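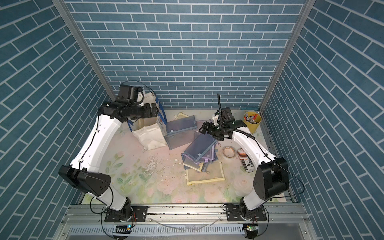 Clearing and Packing Strand: Progress Report to the Bortolotti Fund

October
Cinzia Sanna, Ceddale Household Skills Service
5 min read

1. Purpose of this report

This report covers the second period of the grant awarded to Ceddale for the clearing and packing strand of its household work. It sets out what has been delivered against the agreed schedule, where the strand is behind, and how the remaining money is to be spent. Matters relating to the kitchen strand are reported separately by the Zalico office and are mentioned only where the two share a budget line.

The strand has two parts. The first is the clearing of small waste from floors, mats and table coverings. The second is the sorting of bags and zipped pouches, and their packing into sets which are then issued to households on the Bekex list. The Fund asked in its last letter that the two parts be reported in more detail, and the sections below follow the headings suggested.

2. Summary of position

The target for the full grant is 500 packed sets. At the close of this period 336 sets had been packed and issued, containing 959 pouches between them. Each set consists of one fabric bag with either two or three pouches, according to the size of the household. A total of 539 bags had been received by the same point, so the supply of bags is sufficient to meet the target. The supply of pouches is less secure and is discussed in section 4.

The clearing guidance, which was due in draft at the end of the first period, was completed in this one. It is now in use at both offices.

3. Clearing

Work in this period concentrated on light, broken-up waste: crumbled white scraps, paper fragments and similar litter. Such material spreads as soon as it is disturbed, and on a patterned surface the smaller pieces are easily missed. The pastel mat with pink roses and green leaves is a fair instance. Against its cream ground, white flecks show poorly, and a patch of them near the centre-left can look smaller than it is.

The guidance therefore now asks that the extent of a patch be judged before any of it is moved. Larger scraps are to be lifted first. The remainder is gathered inwards from the outer edge towards the middle, and the covering is then looked over from two sides. Earlier wording, which told readers simply to sweep in one direction, has been withdrawn. Several households reported that it left a line of fragments along the far edge of the covering.

Two matters remain open. The guidance does not yet deal adequately with coverings that ruck when brushed, and a short addition is being written. The section on corners was prepared with skirting boards in mind and needs revision for places where a mat meets a papered or tiled wall directly.

Printed copies of the guidance cost less than budgeted. The underspend is small and we ask that it be retained within the strand, as set out in section 6.

4. Bags and pouches

Donated bags vary a good deal in condition. Light marks and creasing have not been treated as grounds for rejection. Bags with torn handles or open seams are set aside for repair, and those which cannot be repaired are passed on for textile recycling. Character bags have proved popular with families and are kept for households with children.

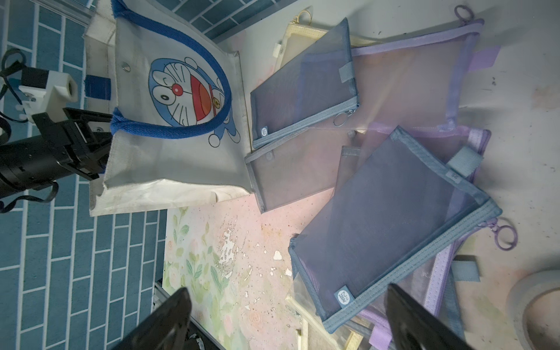
Doraemon tote bag with blue handle, beside mesh zip pouches in blue-grey, lavender and cream.

Mesh pouches remain the preferred type. Contents can be seen without opening the zip, and households have asked for them by name. They are, however, awkward to sort in quantity. Pouches of different sizes slide under one another, and rings and fabric tabs may catch in the mesh of the pouch beneath. The packing sheet has been amended so that pouches are laid out singly by size before any are placed in a bag. The largest goes in first, flat against the side, with the zip closed. Smaller pouches follow with their rings uppermost.

Colour was at first used to indicate size. This was abandoned after the second delivery, in which blue-grey pouches arrived in more than one size, and lavender pouches were too few to serve as a category. Size is now marked on a removable paper slip. Slips are reused where they are clean enough.

The shortage noted in section 2 concerns the large size. Small pouches are in good supply, but a set cannot be issued without one large pouch, and the present stock will not cover the sets outstanding. A quotation has been obtained and an order will be placed once the Fund has confirmed the change described in section 6.

5. Views of households

Short return cards were included with every set. Replies have been brief but useful. The most frequent comment was that the bag was kept by the front door and the pouches were used elsewhere in the home, chiefly for chargers, medicines and school items. Some households would have preferred a second bag to a third pouch. A smaller number found the zips stiff.

Comments on the clearing guidance were fewer. Readers liked the larger type and asked for the steps to fit on one side of the sheet. This will be done at the next printing.

6. Budget and requests to the Fund

Spending is within the agreed total. Transport between Ceddale and Zalico has cost more than planned, as deliveries were split during the summer. From this month they are combined and made on a Thursday.

The Fund is asked to agree that the printing underspend be moved to the purchase of large mesh pouches, and that the date for the final sets be extended by one month. No additional money is sought.

7. Next period

The remaining sets will be packed in order of the Bekex list, with households already waiting placed first. The additions to the clearing guidance will be sent to the Fund in draft before printing. Queries on this report should be addressed to Cinzia Sanna at the Ceddale office.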